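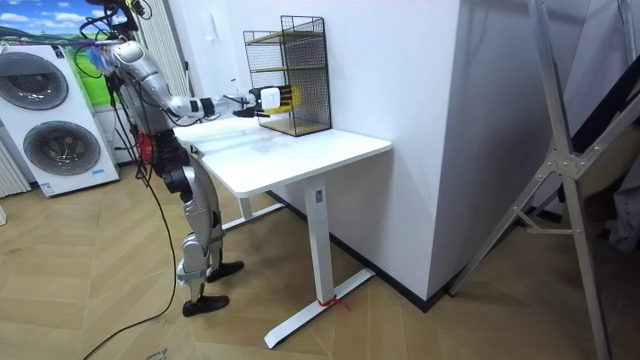
Most of the help you can give the birds and bugs and toads around your house gets done from inside the house, with stuff you already own. Lights, windows, cat, drains, what you pour where. Start with one spot to keep the gear. Mine was in four different drawers and so nothing ever got done. A black wire-mesh rack set on a white desk like this one is plenty, you can see straight through it and find the seed scoop without emptying anything. Get it near the back door if you can. OK, on to the tips. No particular order, I add to these when I have a minute.

WINDOWS

Birds hit glass. Usually the big back window, or a corner where they can see through two panes and out the other side. One hawk sticker does nothing, sorry, I had one up for years.

What works: marks all over the OUTSIDE of the glass, no more than 2 inches apart. Dots, lines, whatever. Bar of white soap is free and lasts until a good rain. Tempera paint lasts longer and kids will do it for you. Paracord hung in front of the window, also good, doesn't need washing.

Screens on the outside count. If you take them down for winter, put them back up before the spring birds come thru. March here in Ludton.

Found one stunned on the patio? Shoebox, lid on, a few small air holes, paper towel in the bottom. Somewhere dark and quiet. No water, no food, no peeking every five minutes. After an hour take the box outside and open it. If it doesn't fly, or a wing is hanging, call a wildlife rehabber. Look up the number now and tape it inside a cabinet door.

LIGHTS

Porch light off when nobody's coming. Best tip on the page and it takes no work.

If you need it on for the steps: motion sensor, warm bulb (amber if you can stand it), shade that points it down. I swapped the bare cool-white one over the garage and there are far fewer moths stuck to the siding in the morning. Same moths that would otherwise be out doing something useful.

Close the blinds at night in spring and fall. Helps with migrating birds and your heating bill a little.

String lights on a timer. You will forget otherwise. I did, all of December and most of January.

FEEDERS, CLEANING OF

A dirty feeder is worse than no feeder.

Every two weeks: dump old seed in the trash, scrub with hot soapy water, soak ten minutes in one part bleach to nine parts water, rinse like you mean it, dry ALL the way before refilling. Damp seed goes moldy in the tube and you can't see it until it's a plug.

Old bottle brush for tubes. Old toothbrush for the ports. Do not use the kitchen sink, do it in a bucket, and keep the brushes just for this. Write FEEDER on the handle or somebody will wash a travel mug with it.

Hummingbird feeders: four parts water, one part plain white sugar. No dye. No honey. Change it every couple days in hot weather, and if it's cloudy it is already too late. Vinegar and hot water is enough to clean these if you keep up.

Sick looking birds (puffed up, crusty eyes, won't leave when you walk over)? Take everything down for two weeks. Rake under the feeder too.

BIRDBATHS AND OTHER WATER

Shallow. Couple inches at the deepest. Flat rock in the middle so bees have a place to stand.

Dump and refill every other day in summer, stiff brush once a week, no soap needed. This also takes care of mosquitos, they need standing water for longer than that.

Window wells: put a rough board in at a slant. Toads and voles fall in and can't get out. Same for a kiddie pool or any bucket you leave out. Or just turn the bucket over.

Rain barrel needs a screen on top, fine mesh, tied down tight.

STORING SEED AND SMALL STUFF

Bird seed in a metal can with a tight lid. Mice go through plastic in one night, ask me how I know. Bungee cord over the lid if you have racoons.

Wildflower seed is different, keep that in the house, cool and dry. Paper envelopes, not plastic bags. Write the plant AND the year on each one before you put seed in it, pencil is better than marker. Envelopes stand up nicely in an open bin. 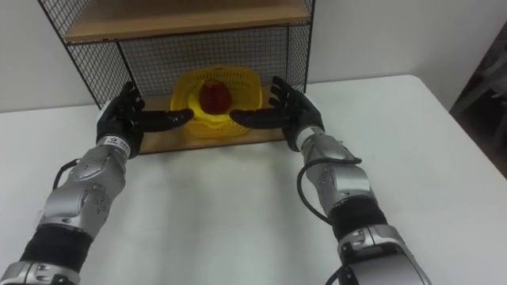 Bright yellow basket on a mesh shelf, easy to spot from the door.

One bin per job is how I do it now. Window stuff in one. Feeder brushes in another (clean and dry first!). Gloves and envelopes in the third. Color is the label. If you share the house with people who don't read labels this is a big improvement.

Mesh shelves let air through so damp gloves dry out. They also let seed through, so line the bottom with a piece of cardboard.

LEAVES, STEMS, GENERAL MESS

Leave some. Under the shrubs, along the fence, behind the shed. Fireflies and a lot of moths spend winter down in there. Rake the paths and lawn if you want and just push it all under something.

Don't shred it with the mower first. That defeats the point.

Dead stems: cut to knee height, not to the ground. Little native bees nest in the hollow ones. They look scruffy until May and then the new growth covers them up.

Nga Phí two doors down from me on Bakke Street got a note from a neighbor over her leaves and what fixed it was edging. One mowed strip along the sidewalk, a row of bricks, done. Looks on purpose. I copied her and have not had a note since.

Brush pile in a back corner, big stuff on the bottom, twigs on top. Check any pile before you burn or move it. There is somebody in it.

BUGS INDOORS

Glass and a postcard. Keep both on the same shelf, by the door.

House spiders and house centipedes eat the things you really don't want. I leave them in the basement and move them out of the shower.

Lady beetles piled up in the window in fall are usually the Asian kind. Vacuum with a knee-high stocking over the hose end, held on with a rubber band, then tip them out. Don't squash, it stains.

Ants: find the trail, wipe it with soapy water, caulk the hole. Put the honey in a bowl of water for a day or two. Most times that's all.

Skip the bug zapper. It gets almost everything except mosquitoes. A box fan on the patio does more, they can't fly against it.

Glue traps, please don't. They catch snakes and wrens too.

MICE WITHOUT POISON

Poison goes up the chain, an owl eats the mouse and gets the dose. Snap traps inside a box with a small hole cut in it, along the wall, peanut butter. Steel wool in the gap around the pipe under the sink, then caulk over it. Check behind the dryer. It's always behind the dryer.

THE CAT

Inside is best. If that's a fight at your house, at least keep her in around dawn and dusk and all through nesting season. A window perch with a feeder in view (treated glass, see above) keeps ours busy half the day.

Bright wide collar covers help some. Bells not so much.

Play before supper, ten minutes with the string toy. Seems to take the edge off.

DOWN THE DRAIN

Storm drain goes to the creek, in our case straight to Carnum Creek with nothing in between.

Wash the car on the grass. Or at the car wash.

Paint brushes: wipe on newspaper first, rinse latex in the utility sink, never in the driveway. Leftover latex, stir in kitty litter, let it go hard, trash (check your town's rules).

Old pills go to a pharmacy drop box, not the toilet.

Aquarium plants, snails, the goldfish your nephew won. NOT in the pond. Plants in a bag in the freezer overnight, then the trash. Fish back to the pet store, call first.

Road salt, you need way less than you think. A coffee mug does a good stretch of sidewalk. Sweep up what's left over when it dries and use it again. Sand for traction when it's too cold for salt to work.

PLANTS IN POTS

No yard? Balcony is fine. One big pot beats five little ones, doesn't dry out so fast. Aster, bee balm, mountain mint if you can find it. Ask the nursery if it's been sprayed. If they don't know, that's kind of an answer.

Parsley and dill: plant extra, the striped caterpillars on it are swallowtails. Let them have it.

COST OF ALL THIS

I spent under $40 the first year, most of it on the metal can and the motion light. Soap was free. The rack I already had.

Readers asked about the Skundivow window film. Have not tried it, a whole back window came out near $200 when I priced it, so soap it is for now. If you have it up, write and tell me if it peels.

Last updated Feb 18, 2025. Still to add: bats in the attic, gutters, what to do with a nest in the dryer vent (short version, wait till they leave, then put a vent cover on).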